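Tudico folding table, three months in

I bought the Tudico folding table in April, after our old card table finally gave up in the middle of a puzzle (a big one, edge pieces all done, I'm still sore). I wanted something for the craft room that could also go out in the yard for birthdays, and I didn't want to spend more than $100. Greswood had it for $63, and I had it home the same afternoon.

First things first: it's lighter than I expected! I can carry it down the basement stairs by myself, and I'm no weightlifter. The legs were stiff for the first week or so, and the little locking rings pinched my fingers more than once, so slide those with your thumb and keep everything else out of the way. They've loosened up nicely since.

The top is molded white plastic, and white plastic shows everything. Scuffs, pencil, the bottoms of coffee cups, you name it. A kitchen sponge with a bit of baking soda gets most of mine off, but I've stopped expecting it to look brand new. If you're going to cut fabric or use glue on it, just throw an old sheet over the top and save yourself the scrubbing.
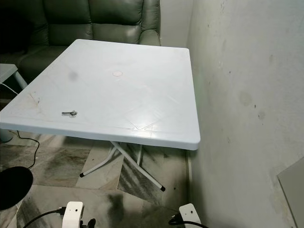

Tetteh wrote in to say the baking soda trick works fine on these but that it dulls the finish if you go at it every week, and that plain dish soap left on for 30 minutes does nearly as well. I tried it on a tea stain and yes, it did the job, so I've switched.

Now for the wobble. On a hard floor there's hardly any. On carpet, or on grass, you'll feel it when somebody leans on the end, and my sewing machine made it hum like a bus at a stoplight. I put felt pads under the feet and moved the machine closer to the legs, and that helped a lot. I still wouldn't do fine topstitching on it. The box says it holds 200 pounds, and I've only had potluck dishes and a punch bowl on there, so I can't tell you if that's true. 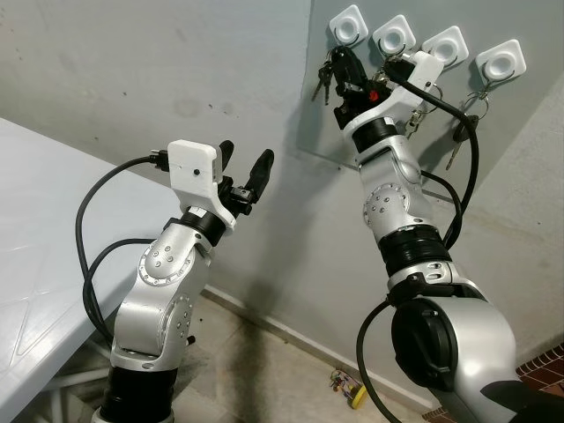
I also had a turn with the Dresstead table at my sister's place, and it's sturdier, no question, but it's heavier too and the handle dug into my palm all the way to the car. For sewing every day I'd pick that one. For hauling in and out of a closet, wrapping presents and feeding cousins, I'm happy with the Tudico, and I'd buy it again at that price. Four stars from me. The missing one is for my pinched fingers.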